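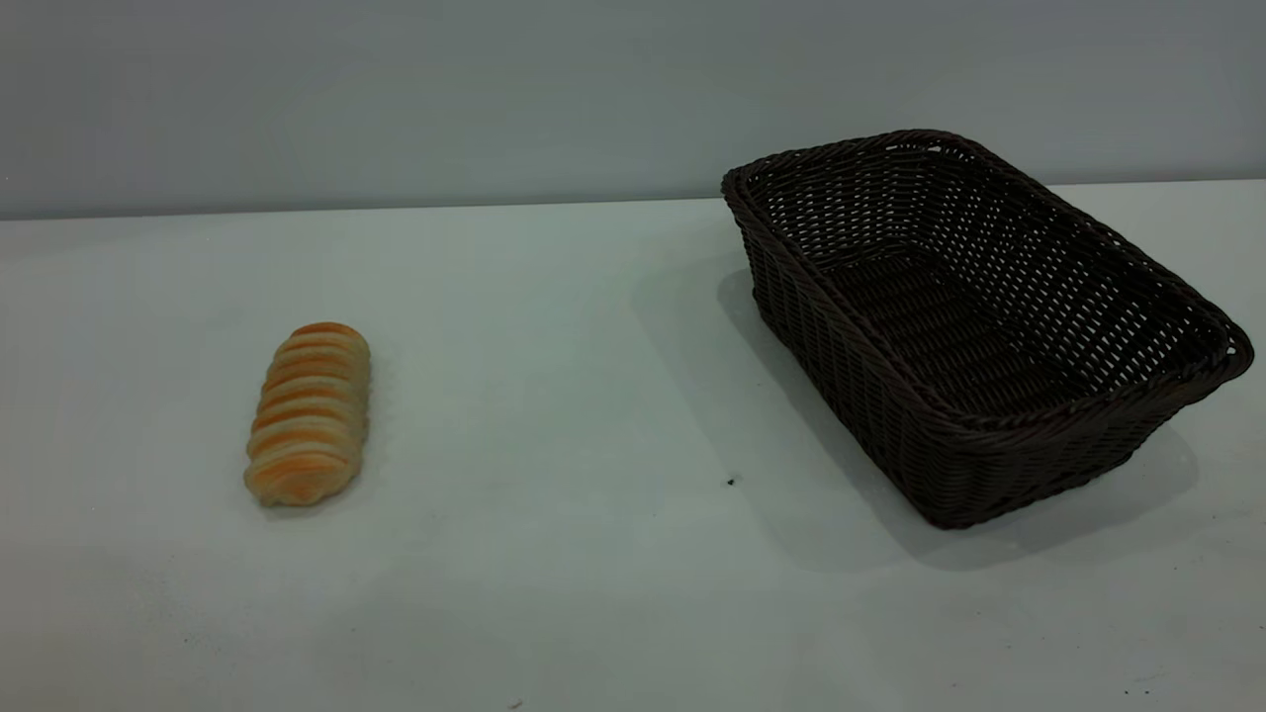
Fig. 1. Bread roll and woven basket.

Introduction to Small Food Businesses
Handout 4: Fixed costs, variable costs and the price of one roll

In the last handout we looked at how a bakery chooses its products. Now we come to the money. Please read these notes before the seminar and bring a calculator, a telephone is also fine.

1. Two kinds of cost

A fixed cost stays the same when the bakery bakes more or less. The rent of the shop is the usual case. Insurance is another one, and also the yearly check of the oven. A variable cost grows with each piece: flour, butter, yeast, the paper bag.

Some costs stand between the two. Electricity is a good example. The lamps burn the same hours on a slow day and on a busy day, but the oven takes more power if there is a second baking. In this course we put the lamps under fixed costs and the oven under variable costs. Other textbooks do it differently, so in your written work please say which way you have chosen.

Wages are also difficult. A baker with a monthly contract is a fixed cost. A helper who is paid by the hour, and only called in November and December, is variable.
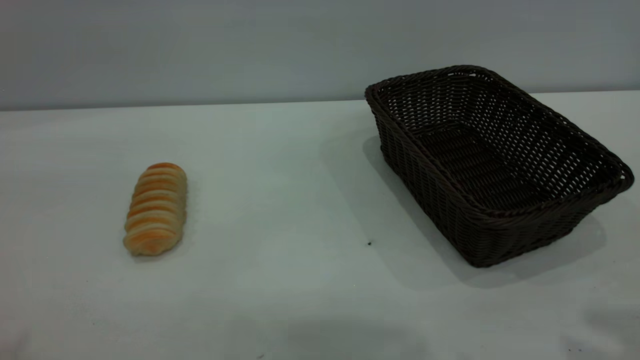
Photo: Kedmont course archive

2. The case of Nandent

Nandent is a small bakery which sells to the street and also to one canteen, Dralier. We will use it until the end of the term, so it is worth to learn its numbers. The currency is left out on purpose; we write only "units".

Fixed costs per month: 3,000 units
Selling price of one filled roll: 4 units
Variable cost of one filled roll: 3 units

The difference between price and variable cost is called the contribution. For Nandent it is 1 unit per roll. Each roll which is sold pays this one unit towards the rent and the other fixed costs.

The break-even point is the number of rolls at which all fixed costs are paid and there is no profit yet. We divide the fixed costs by the contribution: 3,000 divided by 1 gives 3,000 rolls per month.

Students often divide by the price. This is a mistake, and it gives a number which is much too low. The flour for each roll must be paid first.

3. Unsold goods

The calculation above supposes that every roll finds a buyer. In a real shop some are left at closing time. An unsold roll has cost 3 units and brings nothing, so three more rolls must be sold only to cover it.

Nandent bakes its last batch at 3 in the afternoon. If this batch is too large, the loss is seen the same evening. If it is too small, the customers after work find empty shelves and may go to Kurek on the other side of the square - and this loss is not written in any book.

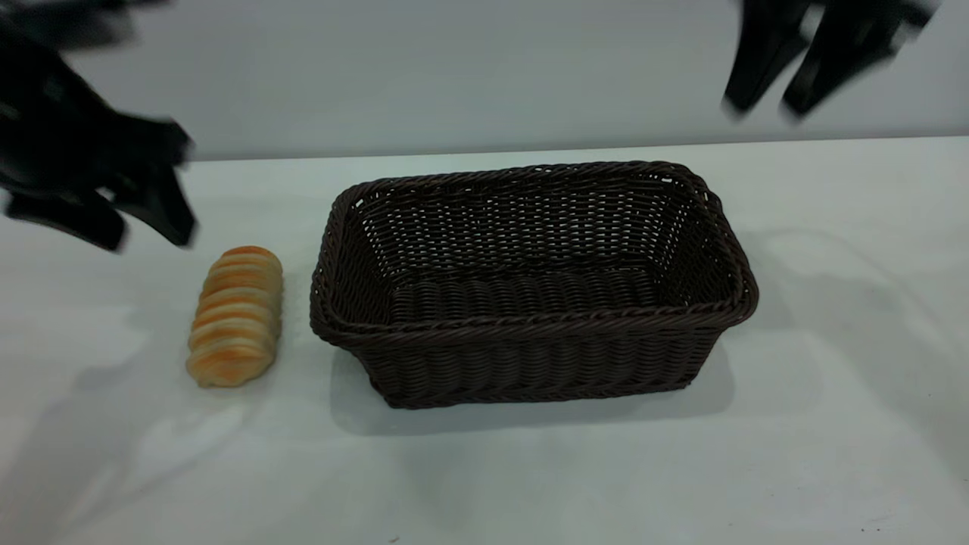 4. Exercises for the seminar

a) Dralier asks for a price of 3.50 units per roll. Calculate the new contribution and the new break-even point, if all rolls were sold at this price.

b) On one day 19 rolls are left unsold. How many units did they cost, and how many extra rolls must be sold at the normal price to cover them?

c) Make a list of the costs of a market stall. Mark each one as fixed, variable or mixed, and write one sentence for each mixed cost.

Reading for next time: chapter 3 of the course book, without the part on taxes.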